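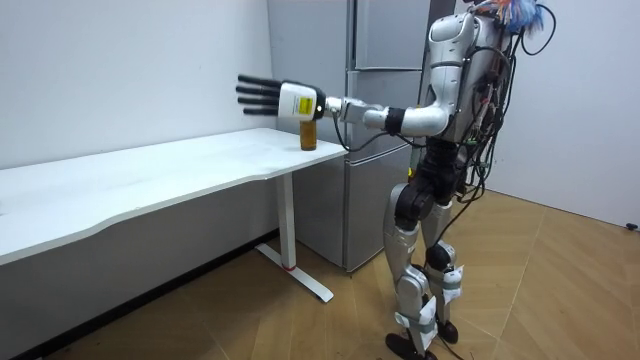

Food Storage and Small Kitchens
Unit 2: Cold storage, dry storage and the shelf in between
Instructor: Kamala Nambiar
Dunstead Adult Evening Course

Bring these notes to the Saturday session. The reading for this unit is the chapter on refrigerators in the course packet. If you missed Unit 1, the only thing you need from it is the difference between spoilage and unsafe food. Spoiled food smells, looks or tastes wrong. Unsafe food may seem perfectly fine.

1. Temperature

A home refrigerator should hold food at 40 degrees Fahrenheit or a little under. A good target is 38. The freezer should be at 0. The dial inside most refrigerators is marked with numbers or words like "colder" and does not tell you the temperature. Buy a refrigerator thermometer and leave it on the middle shelf overnight before you read it.

Bacteria that cause illness grow fastest between 40 and 140 degrees. Perishable food should not sit in that range for more than 2 hours in total, or one hour if the room is above 90. The time adds up. Forty minutes in the car, half an hour on the counter and another hour on the table already puts you over.

2. Where things go

The temperature is not the same everywhere inside. The door is the warmest part and swings the most, so it suits mustard, ketchup, pickles and other acidic or salty things. Milk and eggs belong on a shelf. Raw meat goes on the lowest shelf, in a dish with a rim, so that nothing drips onto food below it. Leftovers and anything ready to eat go higher up.

Crisper drawers work by controlling moisture. With the vent closed the drawer stays humid, which suits lettuce, herbs, carrots and broccoli. With the vent open it lets moisture and ethylene gas out, and that is the setting for apples, pears and ripe stone fruit. If you have one drawer, use it for greens.

Leave some space between items and keep food away from the air vent at the back. A refrigerator packed tight cools unevenly. A freezer is the opposite and holds its temperature better when it is full. 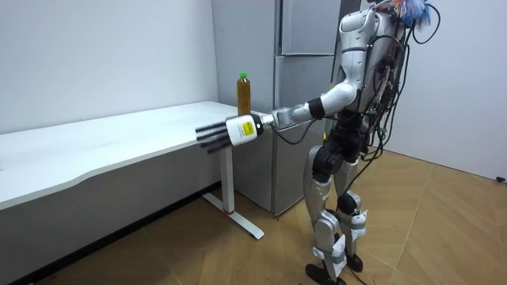 3. Cooling leftovers

A deep pot of soup can take most of the night to cool through in a refrigerator. Divide it into shallow containers, two inches deep or less. It can go in while still warm. The old advice to let everything reach room temperature first comes from the days of iceboxes and should be dropped.

Eat cooked leftovers within three to four days. Label them with the day they were cooked, because the day you put them away may not be the same — especially after a holiday. Reheat to 165 degrees and stir partway through if you use a microwave.

4. Dry storage

Dry goods want a cool, dark, dry place, ideally between 50 and 70 degrees. The cupboard over the stove is a poor choice. So is the one beside the dishwasher.

White rice, dried beans, sugar and salt keep for a very long time when sealed. Brown rice and whole wheat flour contain more oil and go rancid within several months, so keep them in the refrigerator or freezer if you buy in bulk. Ground spices fade in a year or two. They are not harmful after that, only weak.

Potatoes and onions both like the dark, but store them apart. Do not refrigerate whole potatoes if you plan to fry or roast them.

5. Date labels

"Best by" is about quality. "Sell by" is for the store. "Use by" is the maker's last recommended date for best quality, except on infant formula, where it must be followed. Canned food past its date is usually fine if the can is sound. Throw out any can that is bulging, leaking or deeply dented on a seam. 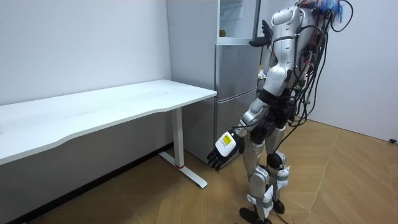
How long does food stay safe in a refrigerator when the power goes out?

About four hours if the door stays shut. A full freezer holds for about 48 hours and a half-full one for about 24. After four hours, discard meat, milk, soft cheese, cooked leftovers and cut fruit. Butter, hard cheese and most condiments can stay. Do not taste food to check it.

6. Homework

Read your refrigerator thermometer twice a day for three days, once in the morning before the door is opened and once after dinner. Write down both numbers. Then move the thermometer to the door and do one more day.

Make a list of everything in the refrigerator that you would have to throw out after a long power cut. Bring it along with the readings. We will start Unit 3, on freezing and thawing, from those lists.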